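Erkby 3 Home Descaling Unit
Set-up guide, section 4: Testing your water and choosing a hardness setting

Revised December 12, 2023 by Oona Pitkänen

Read this section before you touch the dial. The unit leaves the factory on setting 2, and the leaflet in the box says that suits most homes. I have my doubts. Setting 2 suits the person who had to pick a number for the leaflet. Your water may be much harder or much softer, and a wrong setting either wastes salt or lets scale through to the boiler.

4.1 What you need

The test strips from the small foil packet
A clean cup or glass
A clock or watch that shows seconds
A pencil
The record card from the back of this guide

You don't need the Sirkach digital tester sold as an extra. It gives a reading with a decimal point, but the dial has whole numbers only, so the decimal is of no use to you. If you already own one, follow its own instructions and go straight to 4.4.

4.2 Taking the sample

1. Find the cold tap nearest to where the water enters the house. In most homes this is the kitchen tap. Do not use a bathroom tap fed from a tank in the loft.

2. Check that the unit is in bypass. The lever on the side should point straight down. If it points towards the wall, water is still going through the unit and you will be testing water that has already been treated.

3. Run the tap for three minutes. The old guide said 21 seconds, a figure copied from another product and never checked. Water that has stood in the pipe overnight can read differently from water in the main.

4. Rinse the cup twice with the running water, then fill it halfway and turn off the tap.

NOTE: The cup matters more than you might think. Washing-up liquid left on the sides will push the reading down, sometimes by a whole band. A cup from the dishwasher is worse, as many dishwashers have their own softening salt. An unused paper cup will do, provided it has never held a drink.
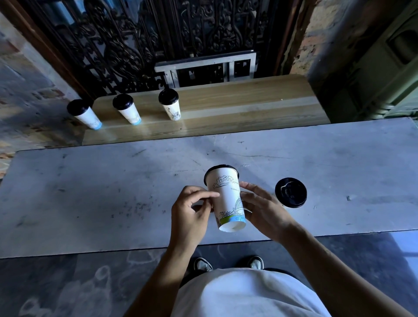
Fig. 4a. Paper cup with printed line drawings, held in both hands.

5. Put the cup on a flat surface in good light. Daylight near a window is best. Yellow kitchen bulbs make the green squares on the strip look brown, and the colour chart has brown squares too.

CAUTION: Do not drink the sample once a strip has been in it. Pour it away.

4.3 Reading the strip

1. Open the foil packet with dry fingers and take out one strip. Fold the packet over twice and put a clip on it. Strips left open to the air go off, and they give no sign that they have done so.

2. Dip the strip in the water for one second and lift it out. Do not stir with it.

3. Shake off the drops and lay the strip flat on a piece of white paper, coloured squares facing up.

4. Wait one full minute. The colours go on changing after that, so a strip you come back to later tells you nothing.

5. Hold the strip beside the chart on the record card and find the nearest match. If it falls between two bands, write down both.

6. Repeat the test the next day with a fresh strip and a fresh sample. If the two results are more than one band apart, do a third and use the two that agree.

The makers of the strips, Nguyen-Tran, print an expiry date on the foil. Treat it as the latest possible date. Packets kept in a shed or above a cooker will not last that long, whatever the foil says.

4.4 Choosing the setting

Band A (soft): leave the unit in bypass. You have no need of it. I know this is an odd thing to read in the guide to a product you have just paid for, but softening soft water does nothing useful and can be hard on old pipes. Ask the shop about a refund before you fit the rest of the parts.

Band B: setting 1
Band C: setting 2
Band D: setting 3
Between two bands: use the lower setting for the first month, then test again

1. Turn off the power at the wall.

2. Lift the grey cover by its front edge. It is stiffer than it looks. Do not use a screwdriver.

3. Turn the dial until it clicks at the number you want. If it stops between numbers, the unit will behave as if it were on the lower one.

4. Close the cover and turn the power back on. The green light blinks, then stays on.

5. Move the lever from straight down to pointing at the wall.

6. Wait 48 hours before judging the result. The pipes and the boiler still hold untreated water, and a test on the first evening will only worry you.

CAUTION: If anyone in the house has been told to limit salt, keep one cold tap on untreated water for drinking and cooking. Section 6 shows where to fit the branch. Ask a doctor if you are unsure; the helpline staff can't advise on this.

4.5 Things you may have been told

"The setting saves a third on heating." We have seen this on posters in shops. Scale does make a heater work harder, but how much you save depends on the heater, its age and the scale already in it. Iida Suominen looked after our trial homes and could not find a figure she was willing to put in print, so there isn't one in this guide.

"The unit removes old scale." It may loosen a little over a long time. It will not clear a kettle. Use vinegar or a shop descaler for that, and rinse well.

"A magnet on the pipe does the same job." Pramura sell one, and Rostislav Skála fitted it at his own house for a winter. His strips read the same before and after, and his shower head furred up as usual. One house is not much of a trial – but we can't find a better one on their website either.

4.6 Keeping the setting right

Test again every January, and whenever the water company writes to say that your supply has changed. Some areas switch between river and borehole water during the year, and the hardness moves with it.

Roughly 200 litres will pass through the unit before it first rinses itself. You will hear running water for several minutes, most likely at night. This is normal. If the sound goes on for more than half an hour, put the lever back to bypass and see section 9, Faults.

Write each result on the record card, with the date and the setting. If you ring the helpline, ask for Sointu Leinonen and have the card in front of you. The first thing she will want is the band from your last test, and "it seemed all right" isn't a band.

Next: section 5, Filling the salt tank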